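Perkby 26 Kraft Void Fill Paper

Product code: PK26-300
Supplied by: Tukunus Packaging, Jultville

Perkby 26 is a plain brown packing paper for filling the empty space in cartons. It comes as a continuous roll, perforated across the width, so lengths can be torn off by hand at the bench. It is uncoated, has no print on it and can go in with ordinary paper recycling after use.

We stock it in one width and one roll length. If you need a white paper or a tissue for wrapping finished goods, see the Hämmerli range further down this page.

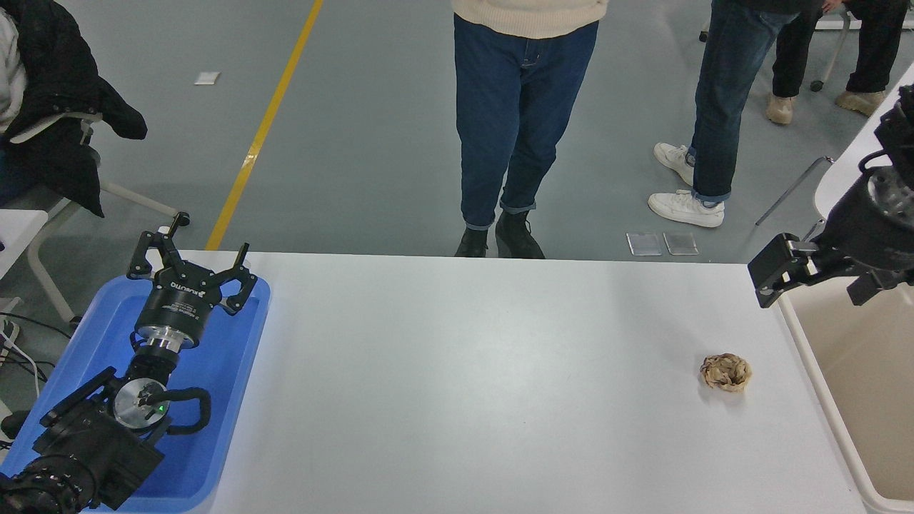

Catalogue issue 6, p. 26

What it is used for

Void fill stops goods from moving about inside a box. It is put in last, over and around the goods, before the flaps are closed. Perkby 26 suits light and medium loads such as books, boxed cosmetics, small hand tools, jars in sleeves and spare parts. It is not a cushioning paper in the strict sense. Glass and ceramics should be wrapped separately first, and heavy castings need corrugated pads or a moulded insert.

The paper works best crumpled loosely. A sheet that has been squeezed tight takes up very little room and has no spring left in it, so you end up using more. Tear off two sheets, gather them from the middle, and push them into the corners first. Close the flaps and shake the box gently. If you can hear the goods shift, add another sheet.

Specification

Roll width: 300 mm
Roll length: 675 m
Perforation: every 300 mm
Core: cardboard, fits the Perkby bench stand
Colour: natural brown
Finish: uncoated, one side slightly smoother than the other
Rolls per pallet: 26
Minimum order: 6 rolls

Shade varies between batches. The paper is made from recovered fibre, and some rolls come out noticeably lighter than others, with the odd fleck. This makes no difference to strength and we do not accept returns on grounds of colour.

Bench stand

The Perkby bench stand is sold separately. It holds one roll upright or flat and is fixed with two clamps, which are included. Tabletops up to 60 mm thick can be used without drilling. The older stand with the screw-down base was withdrawn in March and we no longer hold parts for it, apart from the end caps.

When loading a new roll, check that the loose end comes off the top. Fed from underneath it will still tear, but the perforations tend to catch on the lip of the stand and you get ragged edges.

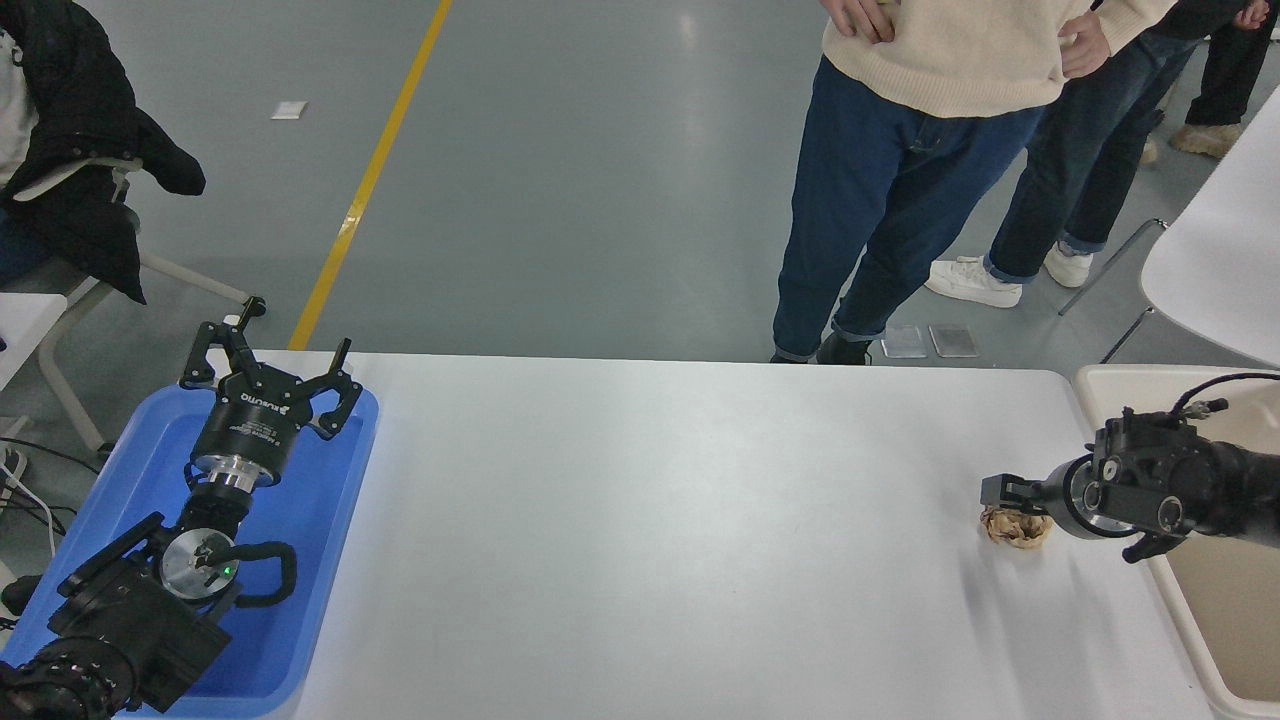

Customers moving over from loose chips or air pillows often ask how much paper they will get through. There is no fixed answer, as it depends on how well your carton sizes match what you sell. As a starting point, a carton of 300 x 300 x 300 mm that is half full of goods takes around six sheets. If you are regularly using more than that, a smaller carton will probably save you more than a cheaper paper would. We can send a mixed pack of carton sizes to try, charged at cost.

Storage

Keep rolls in their outer wrap until needed, indoors and off the floor. Paper left in a damp store goes limp and loses most of its spring, and it does not fully recover when dried out. Rolls should be stood on end. Laid flat under weight they go oval, and an oval roll jerks on the stand and tears in the wrong place.

Related products

Hämmerli White — a bleached paper of the same width, for orders where appearance matters. Shorter roll, no perforation. Needs the stand with the cutting bar.

Hämmerli Tissue — flat sheets in reams, for wrapping. Acid-free, so suitable for silver plate and textiles.

Perkby Edge Pads — folded corrugated pads for heavier items. Sold in bundles and cut to length on request, although cut pads cannot be returned.

Ordering and delivery

Orders can be placed by phone, by email or at the trade counter in Jultville. Full pallets go out on a tail-lift vehicle, so please tell us when ordering if access is narrow or if there is a height limit. Part pallets and single cases travel by parcel carrier and may arrive in more than one delivery.

Samples of all papers are free. Ask for a sample length of at least three sheets — one is not enough to judge how the paper fills a box.

Page last updated Nov 11, 2022. Prices are on the separate trade list.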